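Why Do Sofas Squeak? A Semester Project on Household Furniture Noise
Þórarinn Stougaard
Furniture and Materials Workshop, final report
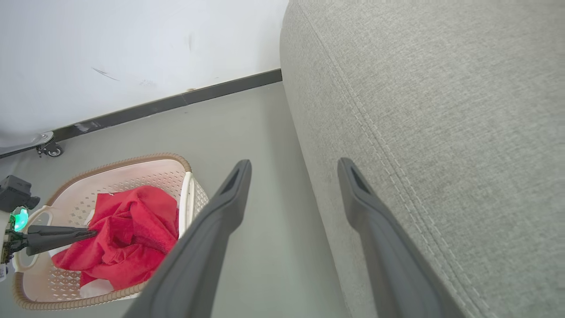

What makes an old sofa squeak when someone sits down?
Usually two parts rubbing that were once held tight. In most of the sofas I looked at, the guilty party was a loose screw at a corner block or a spring clip that had lost its grip on the rail.

Background

I picked this topic in May, when it was warm and the deadline was far away. My proposal promised "a full acoustic survey of domestic seating." My adviser wrote "smaller?" in the margin, and the project improved a great deal after that.

The revised plan was to find four used sofas, sit on each one 200 times, and write down what I heard. The sofas came from the Delić thrift warehouse and are named here after the labels underneath: the Janow, the Kesance, the Bresmont, and one whose label had been eaten by something.

Method

A sit was defined as lowering oneself from standing without using the arms, waiting three seconds, and getting up. Flopping was banned after the first afternoon. Noises were recorded on a phone taped to the floor under the front rail and sorted into squeaks, creaks, pops and "other." I planned to do all the sitting myself, but my knees had opinions, so two classmates did the last 92 sits on the Bresmont. They are both lighter than I am, and the results should be read with that in mind.

After the first round I tightened every screw I could reach, rubbed candle wax on the spring clips, and did the whole thing over again.

Results

The Janow squeaked most and also improved most. One corner block had a screw that turned freely with two fingers. A longer screw and some wood glue made it almost silent, though it still pops when you get up, as if to have the last word.

The Kesance only creaked on the left side. Wax helped for a day or so.

The Bresmont hardly made a sound before or after. I had paid the most for it and would have liked more data.

The unlabeled sofa produced mostly "other." I have listened to those recordings many times and still can't sort them. Tightening the frame made it louder.

Problems

The recordings add up to over 2,000 audio clips, many of which contain the upstairs neighbor's dryer. I also started with no control for room temperature, and the heat came on partway through the Kesance sits. Wood moves when the air dries out, so the creaks on the left side may belong partly to the radiator.

If I did this again I would use a weighted bag in place of students, and measure the screws before touching them. The unlabeled sofa is still in the workshop hallway and is free to anyone with a truck.

Submitted January 9, 2023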